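Learning to bake rye bread the slow way

September 15, 2020

I have a new favorite thing, and it is a jar of gray-brown paste that lives on top of my fridge. It smells like apples some mornings and like nail polish on others, and I love it!

Back in March I had never baked a loaf that didn't come out of a packet. Then Thirumalai Subramaniam, who I used to share an office with, left a jar of rye starter on my porch with a note taped to the lid. The note said "feed me" and that was all the instruction I got. I killed that one within a week (I put the jar in the oven with the light on to keep it cozy, then preheated the oven). He brought me another, and he was very nice about it.

The second one made it. I've been baking from it ever since, and somewhere along the line I quit wheat loaves almost completely and fell head over heels for dark, dense, sticky rye, the kind you slice thin and eat with too much butter.

If you've only worked with wheat dough, rye is going to feel wrong. You can't knead it in any way that matters. It sticks to your hands, the spoon, the faucet, the dog. My first few batches I kept adding flour, waiting for that smooth, bouncy ball you see in all the videos, and what I got was a brick. The dough is supposed to be like wet cement. You stir it, you scrape it into a tin with a wet spatula, you smooth the top and you leave it alone.

My everyday loaf goes like this. The night before, I mix a big spoonful of starter with rye flour and warm water until it looks like thick oatmeal, cover it, and go to bed. In the morning it should be puffy and full of little holes. I stir in more flour, more water, salt, a spoonful of molasses and whatever seeds are in the cupboard. Into the tin it goes, and then it sits for 2 or 3 hours until tiny cracks and pinholes show on top. That's the sign! I missed it for months because I was waiting for it to double, and rye just doesn't do that for me. Then a hot oven to start, turned down after the first bit, and a long bake.

And then you wait again. This was the hardest part for me. A warm rye loaf is gummy in the middle and it will glue itself to your knife. I wrap mine in a dish towel and make myself leave it until the next day. Fuad Endale, who gets half of nearly everything I bake, says day 3 is the best day, and I've come around to that -- the sour flavor settles down and the crust goes chewy all the way through.

I've been buying my flour from the mill shop in Vukville. They sell a coarse one and a fine one, and I use mostly the fine with a scoop of coarse thrown in for texture. I tried going all coarse once and it tasted wonderful and fell apart in the toaster. For tins I have two long narrow ones from a thrift store, a bit dented, and they release better than the fancy one I paid real money for.

Things I still want to try: caraway and orange peel, a loaf soaked with old bread (you toast the stale ends and crumble them into the mix, which sounds so good to me), and one of those all-day low-heat bakes where the whole thing turns nearly black and sweet. I had a slice of something like that years ago at a bakery in Odoi and I still think about it. If anyone has a recipe for that style that works in a normal home oven, please, please send it my way.

Also, the starter needs a name. Fuad is pushing for Gladys. I'm not sold yet -- suggestions welcome in the comments.
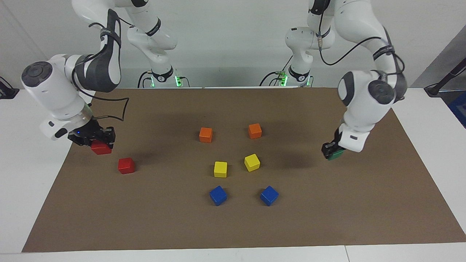 Can I keep a rye starter in the fridge if I only bake once in a while?

Mine does fine in there between bakes. Feed it, let it sit out for an hour or so, then put it in the fridge with the lid on loosely. Take it out the day before you want to bake and give it a fresh feed, and if it still looks sleepy, feed it once more before you mix your dough.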